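Signed up to help with the after-school robotics club at Hulwood this term. I went in thinking it would be kids with soldering irons. It is mostly kids with laptops. A thread, with complaints.

The project is called Dusisar. Students "teach" a two-armed robot to do kitchen chores. Everything happens in simulation. No arm has been bought and as far as I can tell no arm is going to be.

Lurdes Gouveia runs it and she is good at this, so take my grumbling with that in mind. She says sim is where you learn to fail cheap. Fine. I'd still like to see one real sausage.

The way it works: a kid steers the arms through a task, the run gets saved, and when there are 50 saved runs you train on them and see what the thing picked up. Then you find out which kid has been sloppy.

Everyone wants to go straight to the training part. The saving runs part is dull and it's 90 percent of the club. I don't think the flyer mentioned it.

First trained policy we tried: 9 attempts, 4 grabs that I would call grabs. The kids' slide said "working." I asked what working meant and got a long silence and then a new slide.

The new slide said "partly working." Progress, I guess.

My real gripe is with the scoring. The script checks whether the object ended up in the right place. It doesn't care if the hand went through the counter on the way. A kid named his run "ghost arm" and it scored full marks.

Gwenllian Powell (coaches the Olleck team, has done this longer than any of us) told me they throw those runs out by hand, every one. I asked how long that takes. "All of December."

So now we watch runs back before they count. I sit with team Kan because they're the ones who argue with me. Their task is the cooking one, sausage and pepper, an arm for each.

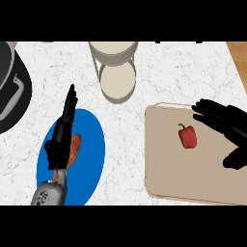 What I keep asking them is why you need both arms going at once. They say it's faster. I say show me the times. They have not shown me the times.

One girl did have a decent answer, which is that if you only ever train one arm at a time, the policy never sees the other one in its way. I wrote that down. I still want the times.

Also every run starts with the food in the same spot. Move the pepper a little and I'd bet the whole thing falls apart. We're trying that next, 7 different starting spots, and I've been told I'm not allowed to pick them all.

Will post the numbers whatever they are. If it's 4 out of 9 again I'm asking for a third slide.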